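3.2 Waiting times and repeat visits

The four family entertainment centers in the study all sell a day pass that covers go-karts, miniature golf and at least one water ride. The largest, Zollesley, runs two kart tracks. Hoarau has a single track and a bigger arcade. Pevia and Conano are smaller and close their outdoor attractions at the end of September. We asked adult visitors at the exit how long their group had waited for karts, what they had spent beyond the pass, and whether they planned to come back within the season.

Groups that waited longer than 20 minutes for karts were less likely to say they would return. The effect was strongest for families whose youngest child was under the height limit for the main track, as one parent usually stayed behind the fence with that child. Spending on food did not follow the same pattern. Some groups with long waits bought more food than others, mostly drinks and snacks carried back to the line.

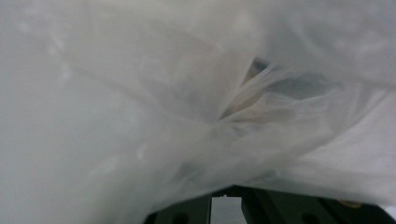
Yuk-lan Sin told us that the wait itself had not bothered her family at Hoarau; what bothered them was that the posted time was wrong twice in one afternoon. Similar remarks came up at every site. Visitors accepted a long line when the sign at the entrance matched what they then experienced, and several described leaving the line when it did not. We therefore coded complaints about posted times separately from complaints about the wait.

Of the 62 complaints coded in this way, 14 concerned the posted time alone. Most of the others mentioned the wait together with something else, such as shade, noise from the track or the lack of a place to sit. Teresa Brandão, interviewed at Conano, said she would have paid extra for a bench. Managers at two of the centers had considered timed tickets for karts but expected that late arrivals would cause arguments at the gate – a concern we could not test with exit interviews.

Figure 4. Thin plastic bag with contents partly visible through the film.
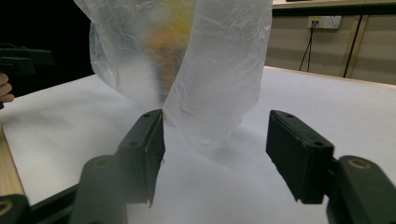

3.3 Arcade use in wet weather

Rain closed the kart tracks at least once at each site during the study period. On those days the arcades took in visitors who had planned to be outside, and day-pass holders asked for game credit in place of rides. Hoarau gave credit at the counter on request. Zollesley gave it only after the track had been closed for an hour, and its visitors rated staff lower on those days than on dry ones.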